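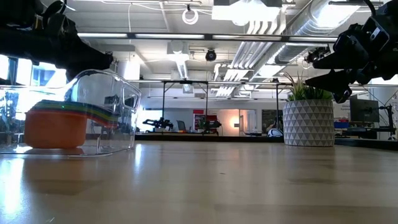

The morning shift at the Plunel returns building in Fisalthorpe starts at 6, and for years it started the same way. People hung up their coats, picked a bench, and pulled the first carton off the belt. Each carton held something a customer had sent back. A person opened it, looked at it, decided what it was and whether it could be sold again, and put it in one of a dozen places. Then they pulled the next carton.

That is still the job for most of the people in the building. But on one side of the floor, past the break room, two benches are now worked by pairs of robot arms, and the people who used to stand at them do something else.

Plunel handles returns for housewares sellers. The goods are the ordinary contents of kitchens and windowsills: measuring cups, storage bins, small lamps, plant pots, dish racks, salad spinners. On a normal shift the building takes in 450 cartons. In January it can be far more, and the aisle by the loading doors fills up with pallets waiting their turn.

The company began looking at automation after two winters in which it couldn't hire enough people for the peak. Wages had gone up, and still the benches stood partly empty. Managers visited a number of larger warehouses and came back discouraged. The systems they saw were built for boxes, all of them square and most of them the same. A returns bench has no two items alike in a row. A set of nested cups comes out of its carton in the wrong order. A clear plastic bin is hard for a camera to see at all. A plant pot may have a plant in it, because customers do send those back.

What they bought in the end was an arm system sold under the name Ornen, set up by a small integrator called Morgan that had mostly worked in food packing. The arms are mounted in pairs over a table, each with a two-finger gripper. They learn by being steered. A worker moves the arms through a task by hand, again and again, with a slightly different layout each time, and the software is trained on the recordings. When it has enough of them, the arms try the task alone.

The word "enough" turned out to carry a lot of weight. The sales material had suggested a new item could be taught in an afternoon. At Plunel the first task, lifting a stack of cups out of a bin and setting it down on the table, took 60 hours of steering spread over several weeks. Later tasks went faster. Potted plants went slower, and are still not finished.

Those hours were worked by people from the benches. The company asked for anyone interested and six put their names down. They were trained by Morgan for two weeks and then split into two crews. Their title changed from sorter to operator, and their pay went up by a modest amount, less than some of them had expected. A few of their coworkers thought it was a bad bargain. They would be teaching a machine to do the work everyone else in the room was paid for, and they would be the ones asked to do it well.

That argument went on in the break room for most of the spring. It has cooled since, although it hasn't gone away. The company put in writing that no bench worker would be let go on account of the arms during the first two years. Workers point out that two years is a short time. Managers answer that turnover in the building has always been high, and that they expect to bring the number of benches down by hiring fewer seasonal people. Both of these things can be true. The seasonal workers, who had no part in the discussion, are the ones who would notice first.

Steering the arms is odd work for someone used to the belt. One operator described it as trying to set a table with barbecue tongs. The hands learn it in a few days. The harder part is being consistent. At a bench, a good sorter takes shortcuts all day. She grabs an item by whatever corner is nearest, flips it, tosses it, catches a lid with her elbow. The arms need to be shown a way of doing things that they can repeat, and that means slowing down and noticing habits that had never needed noticing. Several operators said they now catch themselves at home, emptying the dishwasher and thinking about which finger goes under the plate.

Nested cups make a good case. The handles stack up on one side, and from above they look like a single thick tab. Grip the tab too high and only the top cup comes away. Grip it too low and the fingers hit the wall of the bin. A person solves this by feel, and the arms have no feel to speak of. The operators tried a number of approaches and settled on bringing one gripper in over the rim while the other steadies the bin. It takes longer than doing it by hand. A fast sorter can empty and check a bin while the arms are still lining up.

Speed was the first disappointment, and it is the point managers are most careful about. Over an hour, a pair of arms gets through almost half of what a person does at the same bench. The argument for them is that they can go on through the evening. The second shift had already been cut back to a skeleton crew, and cartons that arrived after lunch often sat until the next day. Now a share of them are worked overnight, with one operator watching both tables and clearing what the arms can't manage.

That overnight post has become the most disputed part of the change. It pays a premium and the work is light. It is also lonely. For long stretches there is little to do except listen to the motors, and then something jams and needs attention right away. People who took it for the money have asked to rotate off. The company now limits it to one week in four, and has moved the desk so that whoever is on duty can see the loading doors and talk to the drivers.

The day shift brought other changes that no plan had covered. The lights over the automated side had to be thought about, because glossy tabletops threw glare into the cameras at certain hours and the arms would reach for a bright patch as if it were an object. Shades went up on part of the window wall. The bench workers nearby, who liked the daylight, complained, and some of the shades came down again. The present arrangement is a compromise that suits the people in the morning and the machines from midafternoon on.

Then there is the matter of judgment. A returned item has to be graded, and the arms don't grade. They take goods out, turn them for the cameras, and place them. Whether a scratch on a bin makes it a second is still decided by a person, who now looks at pictures on a monitor instead of at the thing itself. Graders were split on this. Some liked being able to sit. Others said they missed the weight of an object, and that a hairline crack you would find with a thumb in half a second doesn't always show up on a screen. After a run of complaints from one seller about cracked lids, the company agreed that clear plastic would go back to being checked by hand. It comes off the automated table in a tote and is walked over to a bench.

Physical strain is where the case for the arms is strongest, and where bench workers and managers agree most. Sorting is hard on shoulders and wrists. Reaching into a carton is a small movement, and by the end of a shift it has been made hundreds of times. Of the six operators, four had some kind of wrist or shoulder complaint before they moved. They say it has eased. What they report in its place is tired eyes and a stiff neck, and Plunel has bought better chairs.

Skills have shifted as well. Two of the operators now do the first round of repairs, swapping gripper fingers and reseating cables, work that used to mean a call to Morgan and a wait. They picked it up by standing next to the technician and asking. There is no certificate for it, and it isn't in the title or the pay scale. Both have said they would like it to be. The company says it is looking at a third grade of operator, with a decision promised before the winter peak.

A third table is on order. Where it will go is already settled, and so is which bench will be taken out to make room for it. It is an old one near the wall, with a heater pipe behind it, and the sorter who has worked there longest was asked first whether she wanted to train on the arms. She asked for a week to think it over, then asked what would happen to the bench if she said no. She was told that it would be removed either way – and that she could have her pick of the others.

She chose one by the loading doors. The cartons there are heavier, but the air is better in summer, and she gets the first look at what has come in.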